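About Kundham Kitchen School

Kundham is a small home-cooking and housekeeping school in Lodville. We teach people to run an ordinary kitchen: how to plan a week of meals, cook them, and leave the counter fit for whoever uses it next. Most of our students are adults who never had to do this before. A few have cooked for years and come for one particular class.

The school was started by Felicidad Sebastian, who had been giving lessons in her own apartment. When the Thursday group outgrew her table she rented the ground floor on Aquino Street, and we are still there. The space is 1650 square feet, split between a teaching kitchen, a pantry and a room with a long table where we eat what we made. Groups are kept to 8 students.

Our basic course is called First Kitchen. It runs for 16 evenings, and the first two have no cooking in them. Students learn where things live, how to set up a sink, and how to handle dishes from the table to the shelf. People are sometimes surprised by this, but it saves a lot of trouble later on.

We use household dishes. Our cupboards hold white plates with fruit printed on the rim, bowls with flowers on the outside, and plenty of odd pieces that came to us from families who were moving. A printed rim needs a soft sponge, and a wide plate needs two hands.

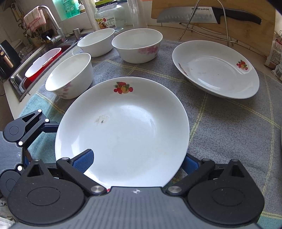 Food left on a plate is easiest to deal with early. We teach students to scrape first, rinse second and wash third, with glasses going in before anything greasy. Dried sauce gets a short soak in warm water. Then a second look under the light, front and back, before the plate goes anywhere near a stack. Steel wool stays out of the room – it marks the glaze and takes the print off with it.

Clean dishes go on a cloth spread over the counter. A checked one is fine, a plain one is fine, as long as it's fresh that day. Large plates lie flat, and deep bowls can lean a little so they drain.

Knives and boards have their own evening. We ask students to wash a knife by itself, dry it right away and never leave it at the bottom of a full sink. Boards are stood upright in a wire rack so that air reaches both faces. Bamboo does well this way. It does badly lying in a puddle, and we have thrown out enough warped boards to be strict on this point.

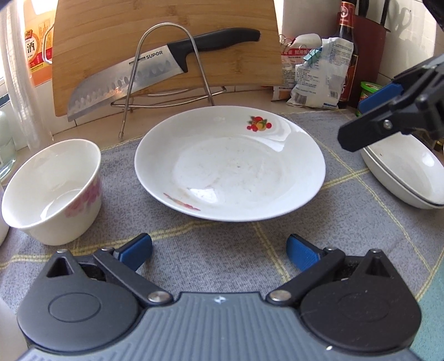

Ramil Pangilinan took First Kitchen last winter and wrote to us afterward: "I signed up to learn adobo and soup. What I use every single day is the dish routine. My sink is empty before I go to bed, and I stopped buying new cutting boards."

After First Kitchen, students can go on to Bramico, our supper program. It meets once a month and cooks for 28 guests from the neighborhood. Each student takes a turn at the stove, a turn at serving and a turn at the sink. Guests pay what the groceries cost.

New groups start in September and again after the holidays. Aprons and towels are provided. Please wear closed shoes and tie back long hair.

The office is open from noon on class days. If you would like to see the kitchen before signing up, come by then and knock at the side door – the front bell does not work when the fans are on.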